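Unit 6: Setting up simulated outdoor tasks for two-arm robots
Course handout, Villanueva Robotics Program
Revised 2018-12-17

Read this before the Flirnon lab. Bring it with you, as the assessment sheet uses the same headings.

1. Scope

These rules cover rendered backyards and patios used for two-arm manipulation work in Flirnon. They don't cover physical trials, which come under the workshop induction you did in August. A simulated arm can't hurt anyone, but the habits carry over and we mark them the same way.

2. Before you load the yard

Write the task down first, in one sentence, naming the object and the place it ends up. "Tidy the patio" is not a task.

Check the units of every imported model. Hamudano assets are in metres. Older Fliltomier assets are in centimetres, and will come in 100 times too large if you skip the conversion.

Give every object a name in your own words. Default names such as object_2 will be sent back.

3. Workspace rules

Keep task objects on the hard surface unless the task calls for grass. The lawn in our yard has no contact model worth relying on.

Anything the arms aren't meant to move is fixed: fences, buildings, trees and fitted posts. Record this in the layout file.

Small objects that share a shape or colour with fixed ones need a note in the log. A marker asking for "the post" has to know which post.

Both grippers start open and clear of each other. State the minimum separation you used.

4. Viewpoints

Look at the layout from at least two headings before the first run, and log each one. Note what is hidden from each heading, including anything a gripper covers.
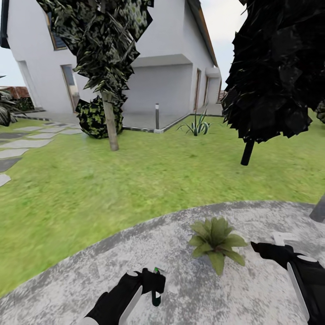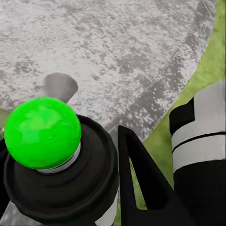
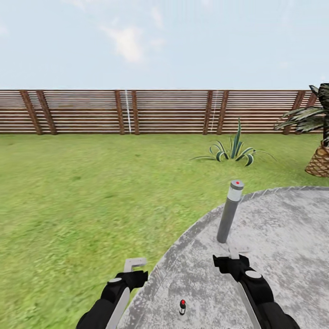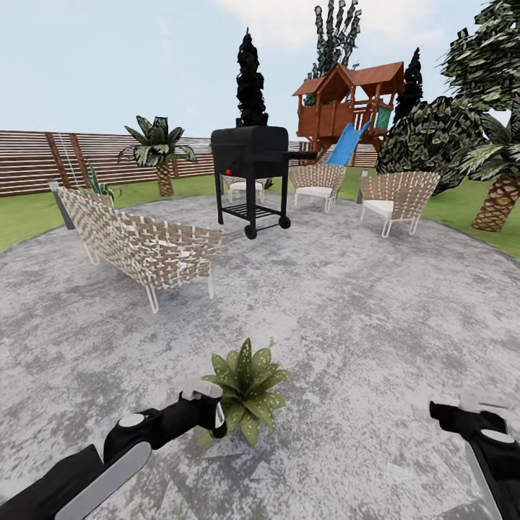
All from the patio yard, with the speckled grey surface. The third has a small red-topped cylinder near a much taller post, so the naming rule in section 3 applies.

5. During a run

One person drives and one person logs. Swap after 3 runs.

Stop the run if an arm passes through a solid object. Don't nudge it out and continue. Save the state, note the time step and restart from the beginning.

Do not change friction, mass or lighting between runs in the same set. If you need to, start a new set.

Failed runs stay in the folder. Almost 100 runs were deleted by last year's groups and we couldn't mark the work behind them.

6. What to hand in

Task sentence
Layout file with fixed objects listed
Viewpoint log
Run log, including stopped runs
One page on anything you would change in the layout, with reasons

Files go in the Unit 6 folder under your group number. Late work follows the usual policy in the course outline.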